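Two arms, one table: handoff notes, part 3

May 9, 2021

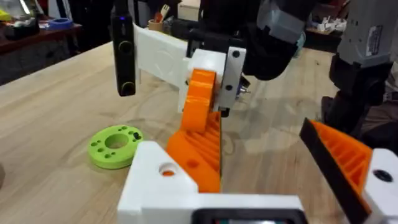

The fingers are on their fourth revision. The first two sets were solid and did nothing useful on round parts. The ribbed version flexes enough to wrap a little before the grip force climbs, and it prints in one piece without supports if the flat face goes down. I stopped at 13 ribs in the slicer preview and went back to fewer, thicker ones. Thin ribs split at the base.

Handoff between the two arms is still the weak point. Each arm is calibrated to its own base, and the transform between bases comes from touching a printed pointer to the same marks on the table from both sides. Repeatability per arm is fine. The error in the shared transform is not, and it grows toward the far edge of the table. Ilona Kun suggested solving for it with more marks and throwing out the worst ones. I have the script half written.

The test part is a green disc with a center hole and a ring of smaller holes. It lies flat, so the fingertip has to get close to the wood without hitting it. My current approach height is 10 mm, then a slow descent with a current limit on the last joint. The limit was set too low at first and the arm stopped on its own friction. Raising it by 40 percent cured that.

Wiring: the Gustholm board drops off the bus when both grippers close together. The log from last night shows 995 good cycles before the first dropout, so it is rare, but it always happens on a simultaneous close. I suspect the supply. Rafferty Fitzsimmons has a larger one on his shelf at Wurkoma and I will swap it in before touching any code. For now the close commands are staggered.

Still open:
Strain relief on the wrist cable.
Longer screws for the gripper plate, the current ones only catch a few threads.
A rubber pad that stays glued. Contact cement has done better than superglue.

The finger files go up once revision five is printed and has run a full night.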